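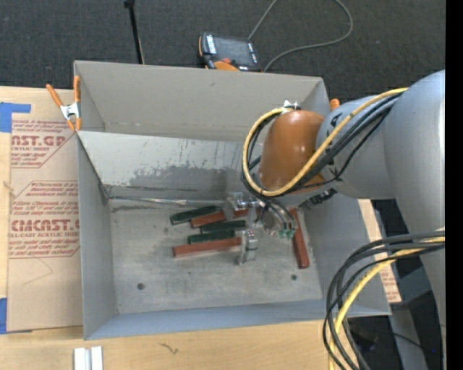
Bin-picking station with the pneumatic two-finger gripper over the green and reddish-brown test bars.

Reviews > End-of-arm tooling > Pneumatic grippers > Sirkton two-finger

The Sirkton is a parallel pneumatic gripper sold as a bolt-on replacement for the older Stamberg unit. I ran both on the same arm in May, with the same bars and the same metal bin, and logged 595 picks with each.

Mounting took 78 minutes, most of it spent on hose routing. The supplied hoses are stiff and want to bow outward below the wrist. Driss Hamdy rerouted ours twice before the arm could reach the right side of the bin without the bundle dragging on the rim. Buyers with a smaller arm should plan for longer hoses and more tie points.

The fingers are the best part. They are narrow enough to enter between two bars lying almost side by side, where the Stamberg usually pushed one of them away. Bars lying across the bin were picked on the first try far more often than bars pointing front to back. The second group needs a wrist rotation that brings the hoses close to the side wall, and Sirkton's sample program does not check for this.

Floor contact is the weak point. The fingers have no compliance, so a height error of 4 mm was enough to stop the arm on a force limit. A worn gray bin floor does not help the camera side either. Houda Naciri added a fixed Z offset in the Sqalli controller, and the stops became rare - at the cost of a shallower grip on the lowest bars.

Bars resting against a sloped wall remain a problem for both grippers. Neither vendor offers an offset finger.

The Sirkton closes faster and is louder. Air use was not measured. After some 1183 cycles, including setup runs, the jaws showed no play that I could feel by hand.

Price is higher than the Stamberg by enough to matter on a multi-cell order. For mixed bars in a deep bin I would pay it. For parts presented flat on a tray, keep the Stamberg.

Reviewed by Dalibor Malý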